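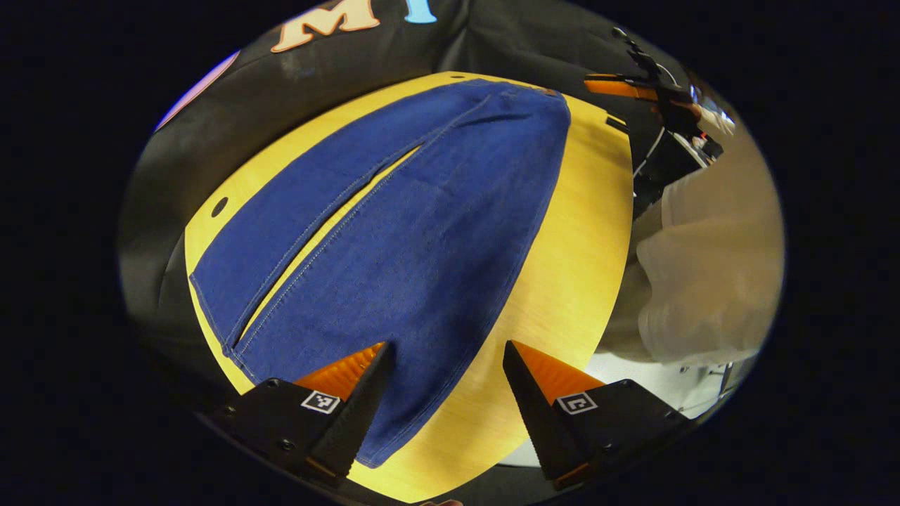
Can a machine that folds clothes hurt anyone? It can pinch, and the bigger worry is a machine that carries on working after one of its safety checks has stopped.

Verena Kälin spent most of October reading fault logs from the Prurkwood trial, in which two-armed folding cells learned from people working handheld grippers over denim on a table. She was hired after a cell closed its fingers on an operator's sleeve one Thursday and kept pulling. The operator got free with a bruised wrist.

"The first report called it an isolated event," she says. "I asked how they knew. They knew because they had found one."

She went back through 2238 folding cycles. In 54 of them the software had lost track of how far open the fingers were and had simply used the last good figure. "It thought the hand was open. The hand was shut, or halfway, or whatever. The arm moved off regardless."

Flidel, which built the cell, describes this as graceful handling of missing data. Kälin snorts at the phrase. "If my car loses its speedometer I don't want it to assume we're still parked."

I asked whether better training would have helped, as the company's engineer Chi-keung Chou has argued. He wants more demonstrations and more kinds of garment.
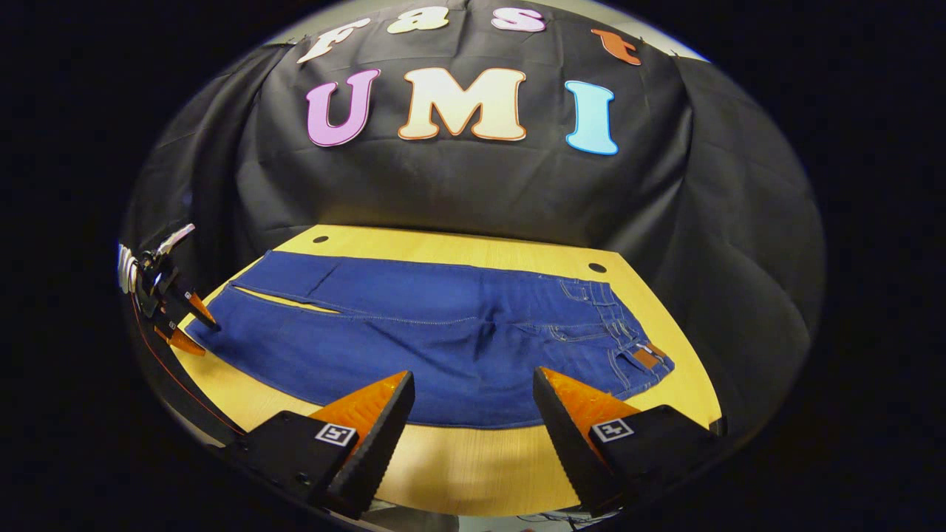

"More demonstrations teach it to fold," she says. "Fine. I've nothing against folding. But a person doing a pair of jeans feels the cloth drag and lets go without thinking, and none of that was being recorded. You can collect it for ten years and the arm still won't know there's a wrist in the sleeve."

Chou disagrees, and told me so by email. The replacement software stops after three bad readings, he wrote, and has run 623 cycles without a fault. Kälin has seen the figure. "Without a logged fault," she says. "The old one had a tidy log too, on the morning it grabbed him."

Her own list is short and rather dull. She wants a limit on gripping force that doesn't depend on software, and a stop button the operator can reach with either hand -- the old one was behind the left arm. Flidel has agreed to the button. The force limit is "under review", and she has been given no date.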